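Setting up and looking after a two-finger gripper on a tabletop cell

I get asked how I keep the gripper on my cell behaving itself, so I've finally written the whole routine down. It's a small pick-and-place setup: one arm, a two-finger gripper, a wrist camera, a head camera and a white table. I use the Jeltska control software, but the steps are much the same whatever you run (the menus will just be in a different place).

You'll need a soft brush, a lint-free cloth, the hex key that fits your finger screws and a torch. Allow an hour the first time. After that it's more like a cup of tea's worth of work.

Step 1. Stop the arm and check the fingers

Press the stop, wait for the joints to lock and switch off at the controller before you put your hands anywhere near it. Wiggle each finger at its base. There should be no play at all. If there is, nip the screws up a little at a time, swapping from one finger to the other. I used to do one side up fully and then the other, and I had crooked fingertips for weeks before I worked out why!

Brush out the long slots in the fingers while you're there — crumbs and fluff love them — then wipe the gripping faces with a dry cloth. No oil, please, not even a tiny bit.

Step 2. Check the wrist camera view

Power up again, open the gripper all the way and bring up the wrist camera feed. You want both fingertips in view, at much the same height, with clear table in the gap.
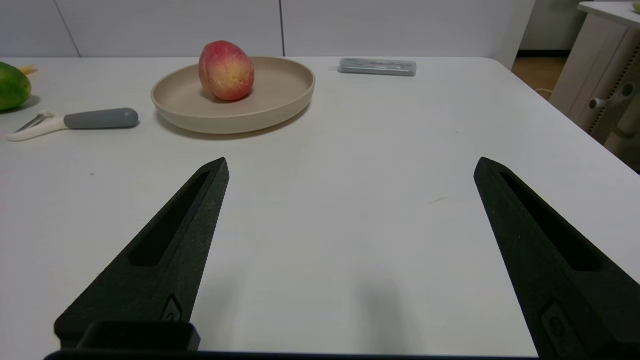
Gripper fully open, with the plate and peach beyond the fingertips.

If one tip sits noticeably higher than the other, go back to step 1 before you touch the camera. It's very tempting to twist the camera bracket until the picture looks nice, but all you've done then is hide a bent finger.

Next, jog the arm a short way and look again. The fingers should stay put in the picture while the table moves. If they shift, the bracket is loose.

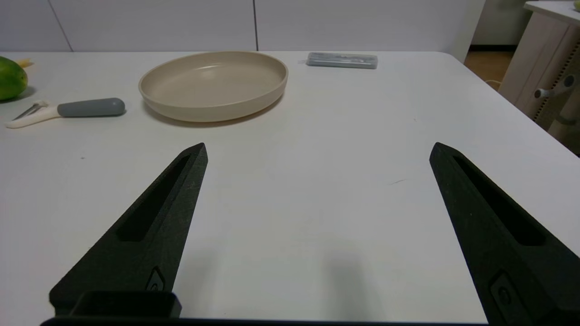

Wrist view again, fingers open over bare table, peeler and plate further back.

Save a still once you're happy. Mine go in a folder called Mutilham, after the village where I bought the table, and comparing against an old one is the quickest check I know.

Step 3. Lay out the test objects

I like a mix of shapes for this: something round and soft-skinned, something hard, something long and awkward. Fruit and kitchen bits are cheap and the arm can't do much harm with them. Leave a finger's width or more between anything you plan to pick up, and check the head camera can see each one properly.
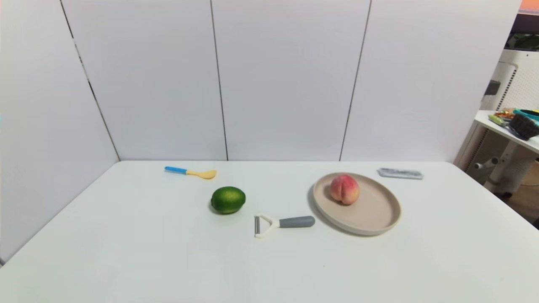

Ilmenau_bench commented that plates cause more trouble than fruit, and that it's worth teaching a separate, higher approach for anything with a rim so the fingertips don't catch it on the way down. I do this now too, and it's good advice.

Step 4. Set the grip force

Start low. The Jeltska force setting runs from 0 to 4000 on my controller, and I begin at 127 and creep upwards until the object stays held when the arm lifts it clear of the table. Then I stop, add a tiny margin and write the number down. Hard things will put up with more, but a peach bruises if you so much as look at it, so give soft fruit its own saved setting.

Do the first lifts very low over the table. A short drop does no damage, and you can see straight away whether the object is sitting squarely or rolling out sideways.

Step 5. Follow the cables

While the arm is holding something, look along the cables from one end to the other. They need enough slack to let the wrist turn, and not so much that a loop can snag on a joint.

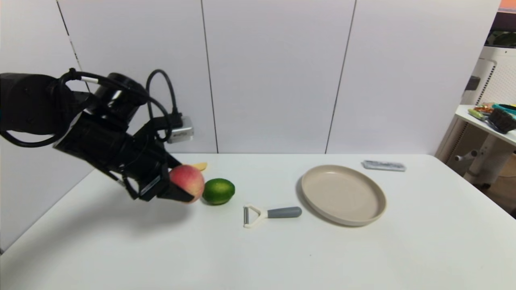
Written by the cell technician, Lakuvby Workshop
May 11, 2022

Pay special attention to where a cable goes into its connector, as that's the bit that takes all the bending. Turn the wrist slowly to both ends of its travel and watch the plug. If it tilts, re-route the cable and try again. I replaced one of mine in January after 3296 cycles, with a spare from Begović, and the new one has a gentler curve.

How often?

Steps 1 and 2 before every session, the force check whenever you change objects, and the cables every 29 hours of running. I keep a paper sheet taped inside the cupboard door for that last one.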